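Lalano hand-held gripper kit, after a month of folding 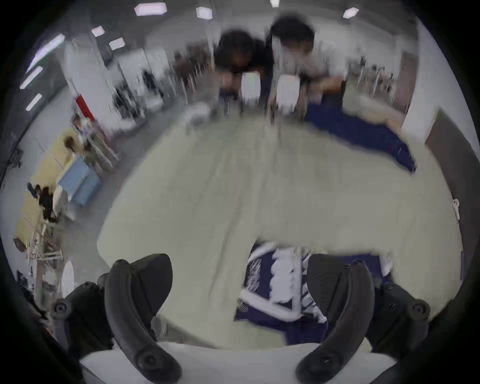

Sakda Phuthong wrote to me on Thursday to say that 1270 dollars is a lot of money for salad tongs. He'd read my first post about the Lalano kit and wanted to know what it does that a pair from the kitchen drawer doesn't.

Fair question, Sakda. The tongs don't record anything. The Lalano is a pair of curved black fingers on a white base with a camera looking out over them, and you walk up to a table and do your chores with it so that a robot arm can later be taught to do them worse. I've been doing cloth, mostly, on the theory that cloth is hard and I like to suffer in public.

So, the good parts first. The fingers are better than I expected. They bend inward at the tips, and with a bit of practice you can pinch one layer of a printed cloth without dragging the layer under it along. It took me most of a week to stop grabbing everything like a crab. The view is very wide, wide enough that you get the whole table and a good deal of the ceiling. If your lights are ugly, your training data will know.

The brackets are solid and the screws have stayed put. I can't say the same for the kit I tried from Wimitz last year, which shed a screw every afternoon and came with a hex key that fit none of them. The Lalano hex key fits. I was moved.

Now the rest. The manual is 138 pages long and the part you want is in an appendix. Calibration gets two paragraphs and a diagram that I believe was drawn for a different product. I followed it three times and got three different answers, then did it the way a man at the Polville shop told me over the phone, and it has been fine ever since. His method isn't written down anywhere. He seemed surprised I'd ask.

Weight is the other thing. The box says 408 grams. That's nothing, until you've held it out in front of you at table height for an hour, folding the same cloth in half and unfolding it again so you can fold it in half. My wrist has opinions. There's a strap sold separately (of course there is) and I haven't bought it, out of spite.

Software: it works, it's gray, and it asks whether you're sure. Every clip you delete, it asks. I threw out 364 of my early ones, so I've now been asked if I'm sure more often than at any other point in my life, including my wedding. There is supposed to be a batch delete coming in December.

I also had a look at the Bañuelos rental plan, where they send you a gripper and you mail it back when you've had enough. For a weekend of poking at the idea I'd go that way. For anything longer the fees catch up with the purchase price quicker than the web page would like you to work out.

Would I buy the Lalano again? Yes, grumbling. It does the one job, the fingers hold up, and the clips I kept are clean enough to use. But I'd want that calibration page rewritten, and I'd want the strap in the box.

Next up is socks. Sakda, you're welcome to come over and race me with the tongs.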